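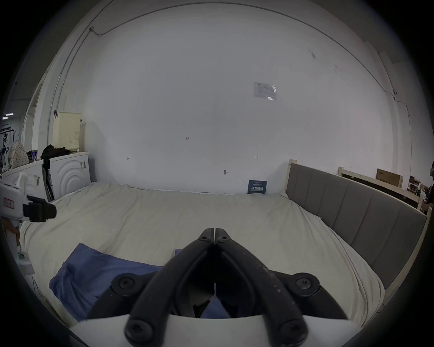
Kuder Community Church will open its overnight guest rooms to families with a relative at Lema Regional Hospital beginning in July, the congregation decided Monday in a vote of 161 to 2. The rooms are in the former parsonage on Drellby Road, which has been used mainly for storage and youth meetings after the last resident pastor moved out. The church is asking members for bed linens in particular. Plain sheets are fine, off-white like the one on the large bed or any other light color, as long as they can go through a hot wash.

The hospital draws patients from several rural counties, and the nearest motel is a 70-minute round trip by car. Church leaders said the idea came out of their visits to patients over the winter, when they met relatives who were sleeping in waiting room chairs or in their cars.

Families will be able to stay up to a week at no charge. They do not need to belong to the church or to any church, and they will not be asked to attend services. A morning prayer will be held in the front room at 7 for those who want it. Guests will have use of the kitchen and the washing machine — meals will not be provided at first, though the Sunday coffee hour is open to everyone in the house.

Most of the repair work is finished. The upstairs bathroom has a new floor, and the back steps have been replaced with a ramp. The remaining cost is mostly for smoke alarms and a second water heater. A plate offering last month brought in some $1,000 toward that, and Clultine Lutheran, the church's partner in the winter food pantry, has agreed to pay for the alarms.

Requests for a room will go through the hospital's chaplain's office, which will pass names to the church by phone. The congregation will review the arrangement in the fall and decide then whether to keep the house open through the winter.

Linens, towels and unopened soap can be left in the church entryway on weekday mornings or brought to either Sunday service. Pillows must be new. Anyone who wants to help with cleaning or laundry between stays can sign up on the sheet outside the fellowship hall.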